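Wednesday, October 23, 2024

1/ I've moved apartments seven times in the last 12 years, and the last move, from Odgate to the other side of the river, was the first one where nothing broke and I slept in my own bed the first night. A few people asked how I did it. Long thread.

2/ Start with the lease, before you touch a box. Read the part about move-out notice. Mine said 60 days in writing, and an email did not count. I mailed a letter and kept the receipt from the post office in the same folder as the lease.

3/ Ask the new building about the elevator. Some buildings only let you reserve it on weekdays, and some want a certificate of insurance from the movers. Mine wanted both. The moving company sent the certificate in a day, but I had to ask twice.

4/ On movers: I got three quotes. Two came from a phone call and one came from a person who walked through the place with a clipboard. The walk-through quote was the highest and it was also the only one I trusted. The final bill matched it to within $7.

5/ The phone quotes both asked "how many rooms." I have one bedroom and a lot of books. Rooms is the wrong question if you own books.

6/ Books go in small boxes. I know everyone says this. I ignored it for my first three moves and paid for it every time. If you can't lift the box with your arms straight, take some out.

7/ I bought 52 boxes and used all of them. Thirty were small, the rest were medium, and I skipped large boxes completely. The only things that belong in a large box are pillows and lampshades, and those can ride in trash bags.

8/ Label two sides and the top. Write the room in the NEW place, because the movers don't care where it came from. "Bedroom closet" is a good label. "Misc" is a bad label. I had one box marked "Misc 2" from the move before this one and it was still taped.

9/ It had an answering machine in it.

10/ Number the boxes. I kept a list in a plain notebook: number, room, three or four words on what's inside. When I needed the shower curtain at 10 pm I looked it up (box 31) and had it hung in ten minutes.

11/ Tape. Buy the good kind and buy more than you think. I got through six rolls. The cheap tape I tried first let go of the cardboard overnight, and I had to do the bottoms of nine boxes again.

12/ Utilities. I set up the new power account with Utilum two weeks ahead and had it start the day BEFORE the move. One extra day cost me almost nothing. In an earlier move I set both for the same day and spent the evening unpacking by flashlight.

13/ Internet is the slow one. The first appointment I could get was nine days after I moved in. If you work from home, book that before you book the truck.

14/ Change of address: post office first, then the bank, employer, car insurance, doctor, pharmacy, voter registration. I did these over a week, two a night. The pharmacy was the one I forgot and it was the one that mattered most.

15/ Getting rid of things. My rule was that I had to decide while holding the item, and I couldn't put it down in the same room. It went in a box, in the donate pile by the door, or out to the trash. This took four weekends.

16/ What I sold: a desk, a bookcase, two chairs, a window AC unit. I priced the desk at $100 and three people wrote in the first hour, so I probably could have asked for more. The bookcase sat for two weeks at $40 and went for $15.

17/ What I could not sell or give away: a sofa bed. I paid $121 to have it hauled off. If you are thinking of buying a sofa bed, measure your stairs first.

18/ Plates stand on edge in the box, like records, with paper between them. Glasses go upside down on top. I used newspaper for the outside layers and plain packing paper on the inside so I wouldn't have to wash everything.

19/ Take a photo of the back of the TV and the router before you unplug them. Put each set of cords in a zip bag and tape the bag to the thing it belongs to. Same for the screws from the bed frame.

20/ The first-night box rode in my car and never went on the truck. Sheets, towel, toilet paper, phone charger, medicine, a knife, a bowl, a spoon, coffee, box cutter, light bulbs. I added a roll of paper towels at the last minute and used half of it by dinner.

21/ On the day: I walked through with the crew lead before anything moved and pointed out what wasn't going. I put those things in the bathroom and closed the door. Water for everyone in the fridge. Cash for tips in an envelope.

22/ Clean the old place after the truck leaves. I budgeted two hours and it took four — the oven was most of that. Then I filmed every room, every closet, the inside of the fridge, and the meter. I got the full deposit back in November of last year, 26 days after I handed over the keys.

23/ In the new place, I put the bed together first. Then the shower curtain, then coffee. Everything else waited for morning.

24/ I unpacked one room at a time and didn't open a box for a second room until the first one was done. Kitchen took two evenings. Books took most of a month, and I'm fine with that.

25/ Things I'd do differently: book the internet earlier, start on the closet sooner, and buy curtains before moving in. The bedroom faces a streetlight. I had a blanket pinned over the window for eleven days.

26/ If you're moving next month and want my box list as a template, reply and I'll type it up. It's two pages. Last picture in the thread is a white box on a table, lid situation still open.
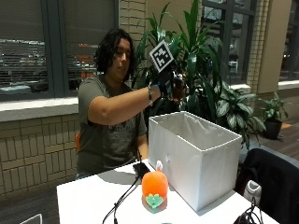
One arm out past the open box.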